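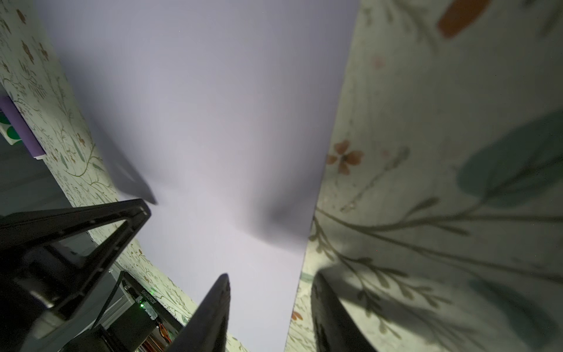 3.2 The bench and the wrist view

Reading time: 4 minutes

Figure 2. View from the wrist camera during work at the shared bench. The two fingers of the gripper carrying the camera enter from below; a second gripper stands at lower left, with an electronics module on a metal rail beside it.

The build was carried out in a shared workshop used by the members of the Bucur makers' association. The authors rented one bench for the length of the project and had the use of the common hand tools, the pillar drill and a small printer. No part of the system was made outside the workshop except the motors and the control boards, which were bought ready-made. The design of the arms is set out in Section 3.1; the present section deals with the bench on which they stand and with what the wrist camera is able to see there.

Two arms are fixed to the bench, each ending in a gripper with two fingers. Early in the work it was decided to place a small camera at the wrist and to keep it close to the fingers. A camera held further back would have given a wider view, but in trials by Kemeys the longer bracket shook whenever the arm stopped, and the pictures were of little use until it had settled. The shorter bracket was accepted, together with its main drawback: the fingers are always in sight, and they hide part of whatever lies directly ahead of them.

Figure 2 shows how much this matters. The left finger appears as a narrow, tapered shape, while the right one is wider and covers part of the patterned surface behind it. A strip of the pale surface remains clear between the two. All positions used in Section 4 were read from this clear area, and points hidden behind a finger were marked as missing. They were not filled in by estimate.

3.3 Surfaces and shadow

Tests in robotics are often run on a plain, single-coloured table. The authors considered this a poor match for a home, where a machine will meet printed cloth, patterned paper and other busy backgrounds. Printed surfaces were therefore allowed in the working area. Those in Figure 2 carry a botanical design of thin green stems, leaves and scattered flowers on a pale cream-green ground, and they lie on either side of a smooth, pale lavender-grey surface which grows narrower towards the fingers.

The printed design caused fewer problems than had been expected. Its small stems and leaves were seldom taken for edges by the software, Dolent, once the smallest details had been smoothed away. The larger prints were harder. When a printed surface is close to the lens its flowers and leaves appear both bigger and softer, as on the right of the figure, and the same design may then look quite different from one side of the view to the other. Zeng added a simple check which compares the size of a shape with the height of the wrist, and this removed most of the false edges.

Shadow proved to be the more serious matter. The fingers and the parts around them darken nearby surfaces, and the soft outline of a shadow may be read as a fold or a gap. The dark patches on the lavender surface in Figure 2 are of the kind that gave trouble. In the first set of 68 trials, the arm stopped early 5 times at a shadow. A second lamp was tried and then given up, as it produced two weaker shadows in place of one and made the results harder to explain.

3.4 Wiring and spacing

Each arm has its own electronics, mounted low so that the cables do not cross the working area. The first layout placed the two bases 445 mm apart. At that distance the grippers could both reach the middle of the bench, but each was also likely to enter the other's view, and the software had to be told to ignore it. This was done with a fixed list of arm positions, prepared by Pongsiri, from which the expected outline of the other gripper is worked out before each movement.

The list must be made again if either base is moved. In August the bench was shifted to make room for other members, and one full afternoon was spent on repeating the measurements. Readers planning a similar build in a shared space are advised to mark the position of both bases on the bench top before any measurements are taken.

Contact: R. Sayce, Iltico Workshop Papers | © Iltico, all rights reserved | Back to top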